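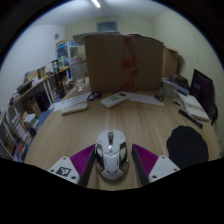 A white computer mouse between the two fingers of a hand-held gripper at Saturday's open day in Punano.

Punano robotics workshop opens its doors

Visitors to the Plellerel workshop in Punano got to try training a robot by hand on Saturday, when the company held its first open day since moving into the Sibiya building.

The hand-held grippers drew the longest line. Each one has two fingers and a camera, and the person holding it picks up and moves ordinary objects on a desk. The recordings are later used to teach a robot arm the same jobs. Plellerel staff gave a short demonstration at 11 a.m. and then handed the tools over to the public.

Children under 12 needed an adult with them. Most people were given one task, such as moving a computer mouse to a new spot, and were asked to repeat it several times at an even speed. Staff said steady, unhurried movements make the most useful recordings, and that drops are kept too.

Plellerel has 2,000 recordings of desk tasks so far and wants to reach 3,000 before it starts tests with Cisico, a local parts supplier that plans to use the arms for sorting small orders. No date has been set for those tests.

The workshop closed to visitors at 3 p.m. Recordings made on Saturday will be used only if the visitor signed a consent form at the front desk.

A second open day is planned for June. Admission will again be free, but school groups are asked to book ahead through the Plellerel office. Parking is on the street behind the Sibiya building.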